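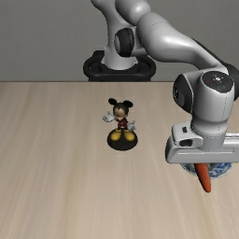
The carrot that did not want to fall

Blog > Simulation > Problems

Last updated: September 16, 2020

For almost two weeks my simulated arm could not put a carrot in a bowl. I write it down now while I still remember the order of my mistakes. I did not find a good explanation when I was searching, so maybe my notes will be useful to a person with the same fault.

The task is the easiest one in my Plerkville set. The arm must pick up the carrot, carry it over the blue and white bowl, open the fingers and go back to the start position. The Mickey Mouse figurine is an object the arm must leave alone. I run all of this at home in the evenings, on a program called Flukido, and the control part is my own.

In the first version everything went well. Then I changed the carrot model to a finer one, with a better shape at the tip, and I started a long test of 700 runs before going to bed. In the morning the report said 618 successes. I was glad for the time it takes to make tea. Then I opened one of the successful runs and watched it to the end. The gripper opened over the bowl, the carrot stayed where it was, between the open fingers, and the arm took it away again to the start position.

So I had two faults, and I confess that the second one disturbed me more. The first was that the carrot did not fall. The second was that my check said "success" when the carrot was above the bowl and the fingers were open. It never asked if the carrot was resting on anything. I had written this check in a hurry in the spring, and I had trusted it since then.

I began with the check, and I am happy that I did. Now it waits until the arm is back at the start position, and only after this it looks for the carrot inside the bowl, with no contact to the fingers. With the new check, the same test gave 12 successes. This was a sad number, but a true one.

After this I looked for the reason of the sticking. My first idea was friction, so I made it lower. The carrot then slipped during the lift and in one run it hit the figurine, and I put the old value back. My second idea was the opening speed of the fingers. I tried slow and I tried fast, and there was no difference at all. I lost three evenings on this.

The real reason was in the grasp itself. To save computing time, I had used a setting that fixes a held object to the hand after both fingers touch it. The fixing must be removed when the fingers open. The removal was connected to the name of the object, and my new carrot had a different name from the old one. The command to release was sent to an object that did not exist anymore, and the program accepted it without any warning. In the few good runs, the fixing had never been made, because only one finger touched the carrot at the right moment and friction did the rest.

I changed these things:

- The release now uses the object which is really attached, and the name is not used.
- If there is a release command and nothing is attached, the run stops with an error.
- The fingers must be open and the distance between hand and object must grow before the arm may leave the bowl.
- After every long test I watch eight runs with my own eyes, and I choose them from the successful ones too.

The third point is the one I would ask you to copy if your program will later move a real arm. In a simulation, a carrot which stays in the hand costs nothing. A real arm which believes that its hand is empty can make a fast move with an object still in it, and a person may stand near. I had planned to send this same code to the workshop in Stundstead, where they have an arm on a real table. I wrote to them and asked them to wait.

The big test is running again tonight with the old friction value. I still have a small problem with the carrot landing on the rim of the bowl and rolling out to the table, but this is a normal problem, and I will write about it another time.

12 comments · 8 shares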